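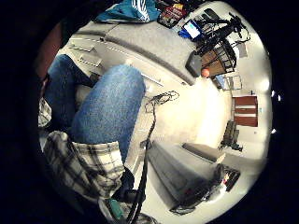 How close can a person work to a cobot without a fence?

As close as your risk assessment supports. There is no single distance that covers every cell, and the word "cobot" on the brochure doesn't settle it. Tool, part, speed and reach all count.

lonton_fitter
Posted Sunday
That's the pinned answer and I don't buy it. Our integrator's assessment for the Ellby cell was 44 pages, and 17 of them were the same paragraph with the joint number changed. Nowhere did it mention the part, a bracket with an edge you could shave with. Who is checking these?

pallet_jo
The site is supposed to check. You signed for it, right? If the part isn't in there, send it back.

lonton_fitter
I didn't sign. Somebody in an office did — and the arm still runs at 300 mm/s with a guy reaching in to clear jams. 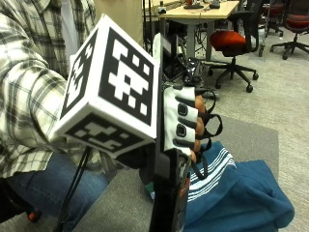

Dale Ross
Moderator, Standards & Guarding

Two separate problems there. A missing part hazard means the assessment is incomplete, so stop and redo it. Reaching in to clear jams is a task, and it needs its own line: who does it, what state the arm is in, how it restarts. I would not accept "operator will take care" as a measure. I've read that sentence too many times.

pallet_jo
Agree on the first. On the second, if you make people lock out for every jam they'll quit reporting jams. Seen it at Dutau. A guarded stop with a reset outside reach is enough for most of them.

Dale Ross
Moderator, Standards & Guarding

Enough if the stop is monitored and somebody has tested it. Ask for the test record. I'd bet on a blank form.

lonton_fitter
Asked. They have a form with 3 boxes ticked and no numbers on it. So what was measured?

pallet_jo
OK, that one's bad. I still say the reset is the right fix.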